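What Is Felt, and Why Did It Eat My Sweater?

Wool looks smooth, but every hair is covered in tiny scales, a bit like a pine cone. Sheep don't mention this.

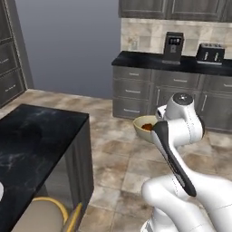
Warm, soapy water makes the scales stick out. Now rub the wool. The scales hook onto each other, the hairs get tangled, and they will not let go, however nicely you ask. You have made felt.

Slippers are often felted on purpose. Sweaters are usually felted by dads.

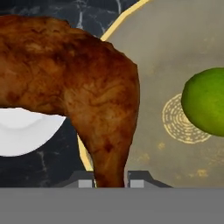 You can also make felt dry, by poking wool with a needle that has little notches. My friend Urmila Tripathi poked a hedgehog into shape last December. It took 2322 pokes, and two of them were her thumb. (Ask a grown-up before you try it.)

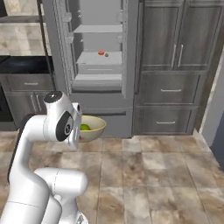 Can you turn felt back into wool?

Sorry, the hairs are stuck for good. Your sweater now belongs to the cat.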